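Magazine > Features > Web & Design

How a village physiotherapy clinic got a website its patients can use

Dokcombe has one shop, two pubs and a physio clinic with a waiting list. Its new site went live in August, and I have been telling everyone about it ever since.
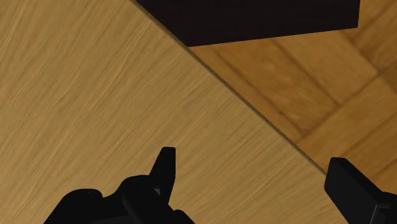 Starting with the phone

Most stories about a new website begin with colours and logos. The one at Dokcombe began with a telephone that wouldn't stop ringing. The clinic's old site had a single page, a map that pointed to the wrong end of the village and a phone number in pale grey. If you wanted to know whether you needed a GP's letter, you rang. If you wanted to know where to park, you rang. And if you wanted to move your appointment, you rang, and got the engaged tone, and rang again after lunch.

Lorero, the small design studio that took on the job, had built sites for bakeries, a boatyard and a brass band, but never for anything medical. Their first move was a lovely one. Before drawing a single page they asked the front desk to keep a note of every question that came in until there were 200 of them on paper. What a pile of gold that was! Parking came top by a mile. Then what to wear, then whether you could bring a child along, then how long it would all take. Treatments, the thing the old site talked about almost exclusively, hardly came up.

Out went the mission statement

So the new home page answers those questions first. There's a big plain box that says "Coming to see us?" and inside it is everything you'd want on the morning of a first visit: the car park behind the chapel, the ramp, shorts or loose trousers, and the fact that children are welcome (there's a box of books). It reads as though a kind person at reception is talking to you, and I could have cheered when I saw it.

The treatment pages come next, and they've had the same care. "Musculoskeletal" has gone from the menu, replaced by a list of body parts in the order most of us would think of them. Tap "knee" and you get a short page on what an appointment for a bad knee is like, how long you'll be there and what it costs. Prices! On the page, in black, without a form to fill in first. I look at a great many health websites for this magazine and I can't tell you how rare that is.

Big letters, big buttons

Body text on the site is set at 18 point, which looks huge on a designer's screen and just right on a phone held at arm's length by somebody whose glasses are in the other room. The typeface is Roman, a sturdy serif that Lorero chose after printing out several pages and pinning them up in the clinic's waiting room for patients to scribble on. Serifs have been out of fashion on medical sites for years, and it's a treat to see one back. The buttons are wide and well apart, so a shaky hand or a sore thumb can manage them.

Colour is used sparingly. There's a deep green for things you can press and nothing else is green anywhere, so once you've pressed one button you know how to find the rest. Small stuff, perhaps, but I found myself moving round the site without thinking, and that takes a lot of work from somebody.

Booking was the hard bit

The clinic already ran its diary on Hutmont, a booking system that does its job well behind the desk but was never meant to be seen by the public. Lorero's first try simply put the Hutmont calendar on a page, and the patients who tested it got lost at once among codes and room numbers. The second try hides all of that. You pick a morning or an afternoon, you're offered 2 times, and if neither suits you press "show me more". That's it. The diary fills itself in and a text message arrives to confirm.

There was plenty of worry about older patients being left behind, and I'm glad to say the phone number is still on every page, now large and dark enough to read. You can book by phone exactly as before. What has changed is that somebody is free to pick up.

What it cost, and what's next

The budget was £2,000, paid in two halves, with photography left out to keep it down. A smaller clinic could do a good deal of this for less, and the list of questions costs only a notepad. Next on the plan is a set of exercise sheets that print properly on a single side of paper, with the drawings big enough to follow from the floor. I've seen the early version for shoulders and have already stuck it on my fridge.

Shares: 18
Comments: 2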